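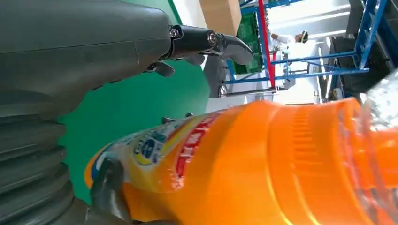

Light travels in straight lines. When it hits something, part of it bounces off, and the part that reaches your eyes is what lets you see the thing. How it bounces depends on the surface. The round silver bolt in the side of the black joint has a bright spot on it, because smooth metal sends a lot of light off in one direction. The gray casing behind it is matte, so it has soft, pale patches along its upper edge and no sharp spot at all. The word for light bouncing off a surface is reflection.

Smooth and rough

Think about rolling a ball at a wall. If the wall is flat, you can guess which way the ball will come back. Roll it straight and it comes straight back. Roll it at a slant and it goes off at the same slant on the other side. Light does this too.

Now think about rolling the ball at a pile of rocks. It could go anywhere. A rough surface does the same to light. Each tiny bump faces its own way, so the light scatters in all directions. Scientists call this diffuse reflection.

The bumps can be very small. A sheet of paper feels smooth to your finger, but under a microscope it looks like a tangle of threads. That is why you can't see your face in it, even though white paper reflects most of the light that lands on it. A mirror reflects most of the light too. The difference is that a mirror keeps the light in order.

Can black things be shiny?

Yes. Color and shine are two separate things. A black surface soaks up most of the light that hits it, and this is why it looks dark. If it is also very smooth, a little light still bounces neatly off the top. Look at a black piano or a clean black shoe. You will find white spots or streaks where a lamp or a window is reflected.

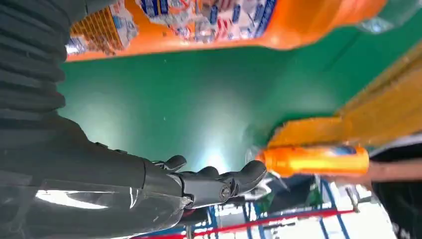
Clear things can do it as well. Glass lets most light pass straight through, but some bounces off the front. During the day you look out of a window and see the yard. At night, with the lamp on, you see yourself and your room. The window reflects the same share of light all day long. It is just that in the daytime the light coming in from outside is so strong that you don't notice the reflection.

Water is another good one. Sunee Ruangrit teaches third grade in Guvthorpe, and each April she takes her class to look at the town pond. When the air is still, the trees show up in the water upside down. When the wind blows, the surface breaks up into ripples. Every ripple is a little tilted mirror, and the trees turn into wobbly stripes.

Some mirrors are put together from many pieces. The old lamp in the Skanenham museum has 276 small mirrors set in a bowl shape. Each one is tilted so that the light from the middle goes out the front. The bowl turns a weak light into a strong beam. A flashlight has a shiny bowl around its bulb to do the same job.

Try it yourself

You need a piece of kitchen foil, a flashlight and a room you can make dark.

Lay the foil flat with the shiny side up. Shine the flashlight at it on a slant and look for the patch of light on the wall. Now crumple the foil into a loose ball and open it out again. Shine the flashlight at it the same way.

The foil is still the same metal and it still reflects the light — but now it has hundreds of little slopes, and the light goes all over the wall and ceiling. Look for your face in it. Then try to press it flat again with the back of a spoon and see how close you can get.

Words to know

Reflection: light bouncing off a surface.
Diffuse: spread out in many directions.
Matte: dull, without shine.
Glossy: smooth and shiny.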